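Wrist camera, fingers, and a long week with the small arm

I said last month I would write up what I did to the small arm, and then March got away from me. The arm is back together and running, so I'll put it down now while I still remember the order of things.

For anyone new, I have one tabletop arm in the back bedroom. The gripper is a two-finger Gesow, bought secondhand, and there is a small camera at the wrist that looks out past the fingertips. I use it for pick and place practice on ordinary household stuff. It has done a lot of hours and I had not been looking after it very well.

The trouble started with dropped pieces. It would close on something thin, lift, and lose it on the left side. I blamed the software for two evenings and changed the grip force up and down, which did nothing useful. Then I put a strip of paper between the fingers, closed them and pulled. The paper slid out on one side and held on the other. The fingers were meeting at the bottom and not at the tips.

So the fingers came off. Each one is held by 2 screws and a dowel pin. One of the pins had worked partway out, and the finger had been rocking on it for who knows how long. I cleaned the seat with alcohol and a cotton swab, pushed the pin home, and put the screws back with a little threadlocker. Let the threadlocker sit overnight. I didn't the first time and had to do it over.

With both fingers back on I ran the homing routine and checked the counts. Fully closed used to read 414 on this unit. It was reading well off that before the repair, and now it comes back to 414 every time. I wrote the number on a piece of tape and stuck it to the inside of the controller lid, where I should have put it when I bought the thing.

Next was the camera. Taking the fingers off means leaning on the wrist, and the camera bracket moves if you breathe on it. I don't trust the old calibration after that kind of work. The way I check it is to bring the arm down low over the table and look at where the fingertips sit in the view. They should come up from the bottom, close to the center, with the gap between them vertical. If the gap leans, the bracket is twisted. I loosen the clamp, nudge it, tighten it, look again. It took me most of an evening because tightening the clamp turns it slightly, and you have to learn to set it a hair off in the other direction first.
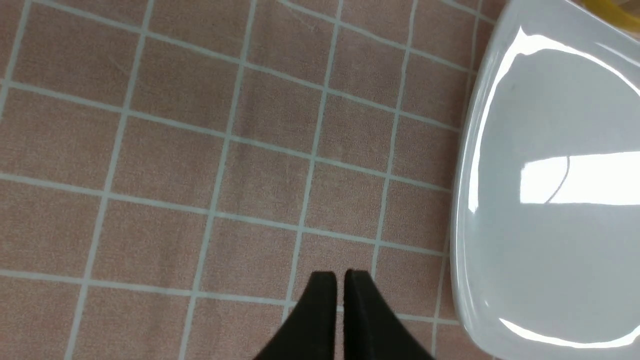

The other thing I had been putting off was exposure. I had it on automatic, and any time something white and shiny came into view the whole picture shifted, and the position estimate wandered with it. I locked it by hand. I tried a few values and settled on 700 in the driver's units, which leaves the cloth a bit dark but stops the jumping. Glare from the overhead light is still there. I may move the lamp, or I may just tape a sheet of tracing paper under it.

Kumudini Bandara left a comment on my last post asking whether I use a proper calibration board. I do, for the lens itself. I have a Shemweta board that I print fresh when the old one curls. A patterned cloth is no substitute for it, as the lines bend wherever the fabric wrinkles. I only do the lens once in a while, though. The bracket check I do every time I touch the wrist.

Cables were last. The camera lead runs down the forearm and I had it tied too tight at the elbow. The jacket was starting to go white at the bend. I cut off all the old ties and put in 4 hook and loop straps, with a loop of slack at each joint, then ran the arm through its full range by hand with the power off. It catches nowhere now. I ordered a spare lead from Birnness anyway.

I also greased the wrist joint with the Brorirska grease that came in the kit. I used too much and spent a while wiping it off again. A thin smear is plenty.

Since then I have been doing the paper strip test before each session. It takes less than a minute. Both sides hold. The thin pieces still get dropped now and then, but it isn't always on the left anymore, so I think what remains is down to how I approach them. I'm going to slow the last part of the descent and see if that helps.

The finger pads are the next job. They are still usable, but I'd like to have a second set on hand before these wear through. If anyone knows where to get them without buying the whole finger, leave a comment.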